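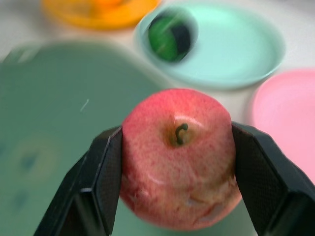
Thursday at the Dralta brewery

Dralta opened its doors to the trade in March, and bar owners who already pour Lurton, its amber ale, got first pick of the tour slots. Ours was the early one. We met at the loading dock and were handed ear plugs and a visitor badge.

Volkan Aydoğan runs the brewhouse and led the first half. The main kettle holds 300 gallons, and they fill it twice on a brew day. He let us chew a few grains of the malt, which tasted like toast. The fermenting room has 2 tanks set aside for Lurton and a smaller one for trial batches.

Packaging is in the next building. The line fills 96 bottles a minute when it runs well, and it stopped once while we stood there — a label roll needed changing.

The tasting was held upstairs, where Ji-hoon Yeon went over the summer plan. Nearly 700 bars have asked for the tour kit for the band Stistolus, whose name will be on a limited Lurton label. The kit has posters, coasters and a playlist. Bars within driving distance of a show will be listed on the band's site. I asked about kegs and was told bottles only until fall.

Parking is on Yüksel Street, behind the dock. Wear closed shoes, as the floors get hosed down between batches.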